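3.2 Folding and storage at the household level

The interviews and the storage diaries give different accounts of how long a worn item stays between washing and its return to the wardrobe. Interviewees put the interval at one day or less. The diaries, kept by the same households through June, show a median of 30 hours, with a long tail made up almost entirely of small and pale items. Outerwear and denim were put away soonest. Underlayers, towels and knitted pieces stayed out longest, often in a folded state that the diarist did not regard as finished.

We refer to this condition as interim folding. It is distinct from the final fold, which is made to fit a given drawer or shelf, and from the heap, in which no fold has been made at all. An item was coded as interim folded when at least one deliberate crease line could be identified and the item had not yet been assigned a storage place. Of the 507 items logged in the Catterall households, a larger share fell into this class than into either of the others. The Tornum households showed the same ordering, though with a weaker contrast between classes.

Coding was done twice. Blackburn and Haque worked separately from the diary entries and then compared results. Most disagreements concerned items with straps, ties or loose waistbands, where the body of the garment had been folded and the attachments had not. The rule finally adopted was that attachments are ignored: the state of the main panel decides the class. Items without attachments were coded by their outer edges alone, and a bundle with one squared end was accepted as interim folded even where the other end had spread. Figure 4 gives one item of each type.

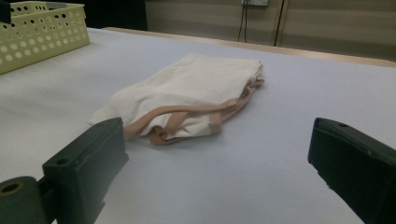
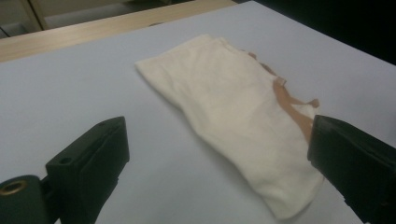 Figure 4. Interim folding of pale items on a flat surface. First: garment with beige straps lying over the folded body. Second: cream-coloured cloth in a long bundle, squared at one end.

Naciri, commenting on an earlier draft of this section, objected that the rule on attachments hides the very thing that delays storage. In her view a strap left out of the fold is a sign that the person expects to handle the item again before putting it away, and should be coded as such. We tested this by recoding the strapped items in the Catterall set as a separate class. The median interval for that class was 16 hours longer than for plain underlayers. The difference is in the direction she suggests, but the class is small and is dominated by two households, so the original coding has been kept for the main tables. The recoded figures are given in Appendix B.

Two further points bear on the interpretation of the intervals. The first is drawer space. Households that described their storage as full had longer intervals for all classes of item, and the effect was strongest for towels. The second is the division of work. Where the person who folded was also the person who put away, the interim stage was short or absent. Where the tasks were split, folded items waited for their owner, and the wait was longest for the items of older children.

Fabric weight had no clear effect once item type was taken into account. We had expected heavier knits to be stored sooner, on the grounds that they take up more room when left out, but the Drulau diaries do not support this – nor do the interviews, in which bulk was seldom mentioned. Colour was recorded only as pale, mid or dark and is not analysed further here. Section 3.3 turns to items that were washed again without having been worn.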